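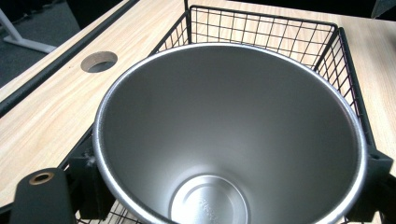 Dastudholm Open Day Recordings

README, last edited 2023-06-25
Maintainer: Masaru Minami

What this is

Recordings made with hand-held grippers during the open day at the Dastudholm workshop. Visitors picked up a gripper, moved household objects in and out of containers on a desk, and handed it to the next person in line. The camera sits on the gripper itself, so every recording looks down past the fingers at whatever is being grasped.

The set has 1281 episodes. An episode is one pick and one place, or one failed try at it. Failed tries are kept and marked.

Stations

There were two stations, both on ordinary office desks.

Osau: cups and a wire mesh basket. The visitor grips a stainless steel cup from the outside, with one jaw pad on each side, and either lifts it out of the basket or sets it down in it.

Clolari: folded cloths and a shallow tray. Fewer people tried this one, and the episodes run longer.

The station names are the names of the recording computers and have no other meaning.

How the demonstration ran

Staff showed the motion once, then let the visitor do it. We asked people to move at a normal speed and to keep the other hand out of view. Many forgot the second part. Those episodes have other_hand set to yes.

The first 100 episodes at Osau were recorded before we changed the opening width of the jaws. They are in a separate folder, early, and should not be mixed with the rest if you care about finger position.

Files

episodes/ one folder per episode, with video, gripper opening and pose
early/ same layout, old jaw width
labels.csv one row per episode
pesek_notes.txt notes kept at the desk by Pešek, who ran the queue

Columns in labels.csv

episode: folder name
station: osau or clolari
direction: in or out
result: done, dropped, stopped
other_hand: yes or no
age_group: adult or child, left blank if not asked

Known problems

Brushed steel reflects the ceiling lights. Depth estimates inside the cups are poor and sometimes missing.

The mesh is thin black wire on a square grid. The wood of the desk shows through it, and our segmentation tool often labels basket and desk as one thing. We have not corrected these masks.

Pose tracking at Clolari was lost 2 times and restarted. The affected episodes have a gap in the timestamps. Do not interpolate across it.

Some children held the gripper with both hands and tilted it a lot. Those recordings are usable but the pose limits in the loader will reject them unless you set strict to off.

Consent and sound

Every visitor who recorded signed a form, and a parent signed for each child. Audio was removed before the files left the workshop. Episodes showing a face have been taken out. If you find one we missed, send the episode name to Masaru and delete your copy.

Next version

Planned for September. It will add the corrected timestamps for Clolari and, if there is time, hand-drawn masks for the Osau basket. Episode names will stay the same.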